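Home / Support / Undale Lounge Range / Set-up Guide

Section 4. Placing the furniture and the pedal bin

This section applies to breakout corners and small waiting areas fitted with one Undale tub armchair, one round table and one step-on bin. Assemble the chair and table as set out in Section 3 before starting. Dimensions are in millimetres unless marked otherwise.

4.1 Before you start

Vacuum the carpet, including the strip against the baseboard. Check that no floor outlet or cable cover lies under the planned position of the chair or table.

Caution: The armchair has thin metal legs. Do not drag it across carpet. Dragging can bend the leg plates and pull the carpet pile. Lift from under the seat, one person on each side. Do not lift by the backrest.

4.2 Positioning the armchair

1. Set the chair down facing the wall corner, then turn it until the seat opens toward the centre of the area.
2. Leave a gap of 60 between the backrest and the wall at the closest point.
3. Angle the chair slightly off square to the wall. The curved back will not sit flush and should not be pushed in until it touches.
4. Press down on each arm in turn. If the chair rocks, adjust the glides (Section 3.6).
5. Check that the welted seam of the seat cushion runs along the front edge. If it is twisted, smooth the cover from the back of the seat forward.
6. Place the throw cushion against the backrest. It may stand square or on one corner.

Note: The cushion is not fixed. Remove it before lifting the chair.

4.3 Positioning the bin

1. Stand the bin against the wall, beside the corner, with its back parallel to the baseboard.
2. Turn the pedal toward the room. Keep 300 of clear carpet in front of it.
3. Press the pedal fully and release it. The lid must open without striking the wall or the chair.
4. Fit the liner and fold the excess over the inner rim only. Liner left hanging outside the rim will hold the lid open.
5. Leave the front label uncovered.

Caution: Do not use the pedal bin as a doorstop or a side table. The lid is not rated for load.

4.4 Positioning the table

1. Carry the table by the underside of the top, held level. Do not carry it by the base.
2. Lower it in front of the armchair so that all feet meet the carpet together.
3. Rotate the base until no foot points straight at the seat.
4. Keep the walkway to the bin pedal clear.
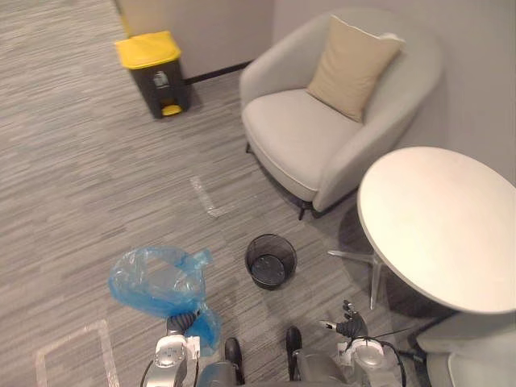
Figure 4-1. Armchair, round table and step-on bin with yellow lid and pedal.

The table can be moved closer for writing or farther away for general seating. In either case a seated person must be able to stand without pushing the table. Where the area is also used by people with mobility aids, remove the table or shift it to the open side of the chair.

4.5 Final check and care

Wipe the tabletop with a damp cloth and dry it. Do not use abrasive pads on the matte finish. Vacuum the upholstery with a soft brush, following the curve of the back. Colour transfer from denim should be treated within the day, using the cleaner listed under part 477.

Recheck the glides and the table base fixings in October and every six months after that. Replacement glides are sold as part 195.

Guide prepared by Frida Þrastardóttir. Checked by Amparo Garrido.
Last revised September 13, 2026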